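Doltness project report, part 3: Writing our own good practice rules
11/12/2022

So this was the bit I thought would be dull, and I ended up liking it most! Before September our group had no written rules at all. Everyone recorded demos their own way, and out of 656 recordings we had to throw out 20 (painful, as I'd done a fair few of them myself).

I went through the Jekora lab guide and borrowed what made sense for hand-held grippers. Markers must stay facing the camera. Start with both grippers open and apart. One object per task, and put anything else well to the side. Cables go behind you – I argued for this one a lot.
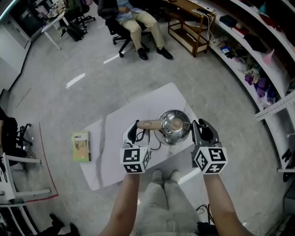

We also agreed that two people check each batch before it goes into the Plututis folder, and if they disagree it gets recorded again. It's slower, yes, but I'd much rather do a lid task twice than argue over it later. The part I still haven't sorted is floor cables, where our rule just says "keep tidy" and everybody reads that differently. I'll be rewriting it next term.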